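Rotora Build Night Opens Its Cable Box to the Public

Zosstead workshop invites locals to help a homemade gripper project, and to bring their own tangles

ZOSSTEAD – Rotora, the shared workshop behind the Ruden Street shops, will open its doors on Tuesday at 6 p.m. for the first public session of Nedelcu, a home-built sorting project with modest ambitions and a great many cables.

Members have spent 11 weeks of evenings on hand-held grippers and the software meant to learn from them. The goal is a bench-top arm that can tidy a box of electronics odds and ends. The members themselves have shown little aptitude for this. 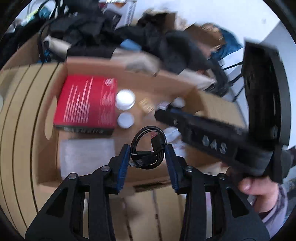
Two hand-held grippers at work in a cardboard box, with a coiled USB cable between the blue pads of the nearer one.

"We set out to record 1,000 pickups and we're at 330," said organiser Arsalan Chaudhry. "Cables account for most of the swearing. My neighbour asked whether it would be quicker to tidy the box by hand, and we've stopped inviting him."

Visitors can try a gripper, look over the arm's half-finished wrist and donate unwanted chargers, adaptors and leads of any colour or vintage. Printers will be politely refused.

Entry is free. Tea is by gold coin donation. Enclosed shoes are required in the workshop.

Media contact: Arsalan Chaudhry, Rotora, Zosstead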